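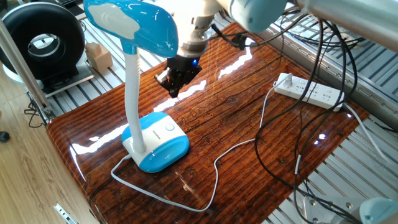 图1 台灯、插线板与电源线在桌面上的布置

居家整理与用电常识 第六讲讲义
桌面上的灯和线

各位同学好，上一讲我们把抽屉里的东西理了一遍，不少人课后留言说，抽屉是清爽了，可桌面上还是乱，尤其是线，越理越缠。所以这一讲我们慢慢来，专门讲桌上的灯、插线板，还有那几根总也不听话的线。内容不难，但是比较琐碎，请大家备好纸笔，最好就坐在自己的书桌旁边听，听到哪里就动手摸一摸哪里。

一、先看灯，再看线

很多人一整理桌面就去抓线，我的习惯是先把灯定下来。灯的位置一定，线从哪里出来、往哪里走，也就跟着定了大半。

图1里是一盏蓝白两色的台灯，软管灯颈，灯头浅蓝，底座上有一个圆形的电源按钮。这种软管灯颈的台灯，家里有孩子读书的同学应该很熟悉，好处是想往哪边弯就往哪边弯，坏处也在这里：弯来弯去，时间久了，有些灯颈会慢慢往下垂。买的时候不妨在店里把灯头拉到最远，松开手，站着等一会儿，看它还停不停得住。我自己在一家叫Clerno的小家居店里就这么试过，店员很耐心，陪着我把架子上的灯一盏一盏都弯了一遍，想起来还有点不好意思。

灯放左边还是右边？老规矩，惯用右手写字的放左前方，惯用左手的放右前方，这样手的影子不会正好落在笔尖上。如果桌子主要用来看屏幕，灯就往侧面再挪一点，灯头压低，别让光直接打在屏幕上。

说到光，就要顺便讲讲桌面。图1的桌子是深红褐色的木纹面，表面很亮，头顶的灯光在上面映出一条一条的白。这样的桌面擦起来省心，水渍一抹就掉，看着也喜气，老一辈人尤其喜欢。只是长时间看书的话，反光会让眼睛累。不用换桌子，铺一块浅色的哑光桌垫就行，布的、毛毡的都可以，颜色素一点。桌垫不必铺满，够放一本摊开的书和两只手肘就好。

底座放稳这件事也提一句。底座要整个落在桌面上，不要一半压着桌垫一半悬着，也不要压在自己的电源线上。垫着线的灯，碰一下就晃，线皮也容易磨坏。

二、线走哪一条路

请大家再看图1里的白色电源线。它从灯座后面出来，绕到桌子左下边，横过桌面的下半部分，再往右上方去，接到插线板上。也就是说，灯在左，插线板在右边靠中间，线从人坐着写字的这一片绕了一大圈。

我们做练习的时候，就拿这个布置当起点。请先在草稿纸上画一个长方形当桌子，左边画灯，右边画插线板，把线照样连起来，然后想一想：手肘平时放在哪里？水杯放在哪里？本子摊开以后占多大地方？把这几样画上去，你会发现线和它们几乎条条相交。

改法有三种，从省事的讲起。

第一种，线走后边。灯座后面出来的线，直接贴着桌子的后沿走到插线板，桌子前半边就空出来了。后沿可以贴几个小线夹，间距自己看着办，线不往下坠就够了。我用过Morutach的粘贴线夹，贴之前把桌沿擦干净，按住数到25再松手，不然过几天就掉。

第二种，插线板换边。灯在左，插线板也挪到左后方，线自然就短了。多余的一段松松地绕成圈，用魔术贴扎带拢住。请注意是松松地绕，不要折成硬弯，更不要像捆粽子那样勒紧。也不要一边用着大功率电器，一边把它的线盘成一团，线散热不好，容易出事。

第三种，插线板下桌。这是我最推荐的，但要多费一点工夫。在桌板底下靠后的地方装一个托架，或者把插线板固定在桌腿旁边的墙面上，离地要有一点高度，拖地时溅不到水。桌上只留灯和正在用的东西，看着心里都敞亮！

三、插线板的几句老话

图1里的插线板是白色的，斜着摆在桌上，一头插着白色的插头，另一头的白线往桌子右边去了。斜放不犯什么大错，只是占地方，旁边的东西也不好靠着它摆齐。如果插线板一定要留在桌面上，请把它转正，和桌边平行，插孔朝着方便拔插的方向。

另外有几条，每一讲我都要念叨，请大家不要嫌烦：

插线板不要再接插线板。
水杯、花瓶、加湿器，离它远一些。
取暖器、电水壶这类功率大的电器，直接用墙上的插座。
拔插头时捏住插头本身，不要扯线。
外壳发黄发脆、插孔松动、摸着发烫的，换掉，不要舍不得。
买新的时候看清楚额定电流和认证标志，线长以刚好够用再多一点为宜。

有同学问过，晚上睡觉前要不要把插线板的开关关掉。我的回答是，用不着的就关。台灯上的按钮关了灯，线还是通着电的，要出远门的话，插头也一并拔下来。

四、黑线、白线，分开走

图1的右半边还有一束黑色的线，松松地绕着垂在桌面上，一直拖出桌沿。白线和黑线都到了桌子右边，那一片就显得格外热闹。

家里的书桌也常常如此：充电的、连显示器的、连音箱的，颜色有深有浅，来路也不一样。我的办法是按来路分，凡是从上面下来的，归一束，顺着墙或者架子的立柱走；凡是从桌面设备出来的，归另一束，走桌子后沿。两束线尽量不要交叉，非交叉不可，就让它们在桌子角上交叉，别在正中间。

垂到桌沿外面的线要特别留心。家里有小孩、有猫的，一拉就是一串东西跟着下来。线的余量宁可收在桌子后面，也不要让它挂在前面和侧面。

分好以后，每根线的两头各贴一张小标签，写上“台灯”“显示器”之类的字。标签纸不用讲究，我家里用的是Istara的防水标签，普通胶布对折一下也一样好用。字写大一点，趴在桌子底下看的时候光线不好，写小了等于没写。

五、课后练习

1. 画出自己书桌现在的样子，灯、插线板和每一根线都要画上，画得难看没有关系。
2. 从上面三种改法里挑一种，在图上用另一种颜色画出新的走线。
3. 照着图动手整理。动手前先关灯、拔插头，桌上的水杯端走。
4. 整理完，在桌前照平常的样子坐17分钟，看书写字都行，留意手肘有没有碰到线，桌面的反光晃不晃眼，灯头要不要再转一转。
5. 把前后两张图一起交上来，旁边写几句话，说说哪里顺手了，哪里还别扭。

需要准备的东西：魔术贴扎带6根，线夹若干，标签纸一小张，干抹布一块。扎带可以到Filip文具角买，剪旧的也行，不必为了这次练习专门花钱。

做到一半觉得烦了，就停下来喝口茶，明天接着做。下一讲讲书架，请大家提前量好自家书架每一层的高度，记在讲义背面。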